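Chapter 9
When the Grip Lets Go

My first real lesson in robot safety came from a cable. I was working at Dasasier in April, helping Ayman Masri get a small handling cell ready for a customer visit, and we had a fault that came and went as it pleased. The gripper would close on a part, lift it, carry it halfway to the tray and then open. No alarm, no warning light, just a part on the floor and two of us staring at it.

We blamed the software first (everybody does!) and I spent a whole afternoon reading through log files that told me the gripper was closed. It was certain about it. Ayman changed the fingertips, then changed them back. We slowed the arm down and the drops stopped, so we congratulated ourselves and went home. The next morning it dropped 16 parts before lunch. 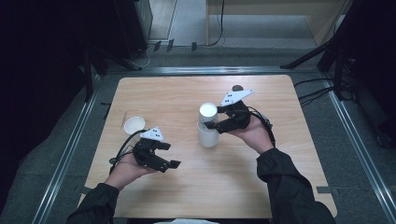
Why would a gripper report that it is closed when it has already let go?
The controller often reports the last command it sent, and unless a sensor in the fingers measures their position, it has no way of knowing that they moved.

Our log was a record of what we had asked for. The trouble itself sat in the signal cable, which had been tied down too tightly near the wrist. Each time the arm swung out to full reach, the cable pulled at its connector and the signal dropped for 30 milliseconds. That was plenty. At slow speed the swing was gentler and the connector held, so our "fix" had hidden the fault and taught us nothing.

Now, those were light plastic parts and the worst injury was to my pride. Fiifi Asamoah, who ran the test floor at Kwofie for years, had the same kind of fault on a machine moving steel blanks – and his landed a short step from where an operator had been standing. He still keeps the bent connector in his desk drawer. When I asked him how many cycles his team had run before signing that machine off, he said 2,000, every one of them at reduced speed.

I'd like you to keep both stories in mind as you read. We'll start with cables and connectors, move on to what a sensor can and can't tell you, and then spend a good while on what a gripper ought to do when it loses its signal or its power. Should it stay shut? Should it open? The answer changes with the load and with who is standing nearby, and you'll work through several cases in section 9.3. Have your notes on emergency stops from the last chapter handy, you'll want them for the first exercise.

© Hivard Learning | Contact the editors | Back to top

Related chapters
Stopping Safely: Emergency Stops and Guards
Reading a Fault Log
Loss of Power and Stored Energy
Case Study: The Fletisik Conveyor Jam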